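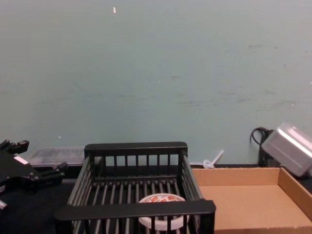

Podik — Umräumen zwischen Abtropfkorb und Kartonschale

Worum es geht
Podik ist eine kleine Sammlung von Aufnahmen zu einer einfachen Tätigkeit am Tisch: Kleine Sachen werden aus einem schwarzen Abtropfkorb in eine offene Schale aus Wellpappe gelegt, oder umgekehrt. Die Sammlung enthält 123 Durchgänge, aufgeteilt in 6 Ordner. Zusammengestellt hat sie Verena Wieser, die Texte sind von Hubert Brunner.

Gegenstände
Der Korb ist für Geschirr gedacht und hat Stäbe mit engem Abstand. Flache runde Dinge kann man darin hinlegen, aber durch die Stäbe sieht man sie von vorne nur in Streifen. Die Schale hat niedrige Wände und steht rechts vom Korb. 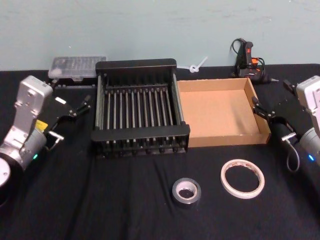

Für die Benennung gilt: Wir schreiben immer «Korb» und «Schale», auch wenn in älteren Notizen noch «Gestell» und «Karton» steht. Links und rechts sind vom Betrachter aus gemeint, mit der Wand hinten.

Aufbau der Ordner
Jeder Ordner hat zwei Dateien mit Text. In der ersten steht, welcher Gegenstand bewegt wird. In der zweiten steht der Anfangsort und der Endort.

Bekannte Mängel
— Beschriftungen auf den Gegenständen sind oft zu klein zum Lesen. Bitte nicht raten, das Feld leer lassen.
— Die Wand hat graue Spuren. Sie sind nicht als Gegenstand zu markieren.
— Bei durchsichtigen Behältern ist der Inhalt manchmal unscharf. Dann genügt die Angabe «Behälter, Inhalt unklar».
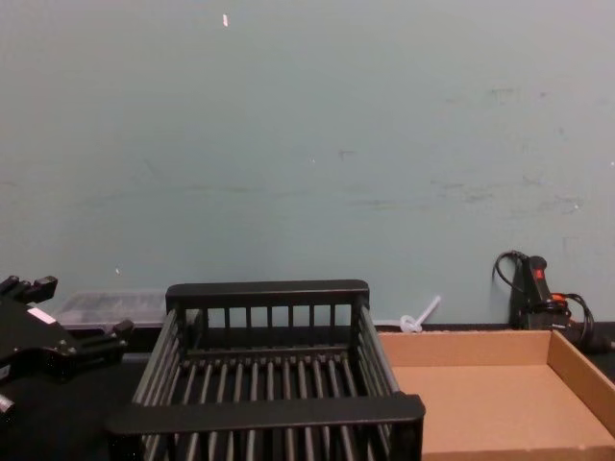
Änderungen
Version 3: Ordner «Jernolo» neu benannt, vorher «Drarden». Zwei doppelte Durchgänge wurden im August entfernt, die Zahl oben ist schon angepasst.
Version 2: Spalte für den Endort ergänzt.

Fehler bitte mit Nummer des Durchgangs an Verena Wieser melden.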